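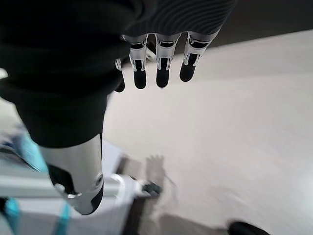

**Cleaning schedule for a pale beige floor**

**Menaka Bhattacharjee**, 11/3/21

We moved into a unit with a light beige floor throughout. The lease says "neutral cleaner only" and doesn't name the material. The previous tenant left half a bottle of Pillel floor wash, no dilution given on the label. I would like to know how often it should be washed, at what strength, and whether dark fabric fluff should be swept or vacuumed first. The area is 156 square metres.

**Vilhjálmur Egilsson**

Vacuum first, with a hard-floor head and the brush bar off. A broom moves fluff to the skirting and leaves it there. Then damp mop with a flat microfibre pad.

Without a label dilution I would not use the Pillel. Any pH-neutral cleaner will do, at the maker's lowest stated strength. Most dullness on pale floors is dried detergent – if you suspect it, go over a small patch with plain water and compare when dry. Change the water once it looks grey. For ordinary foot traffic, vacuum daily and wash weekly.

Ask the landlord for the material before using anything stronger. Some floors take alkaline cleaner and some are ruined by it.

**Leif Steinarsdóttir**

We just use hot water. Never had a problem.

**Kittipong Siriwan**

Agree on the vacuum. Check the wheels on it too, as hard black ones can mark a light floor. Hot water depends on the floor. Lukewarm is safer if you don't know what it is, and wring the pad out well.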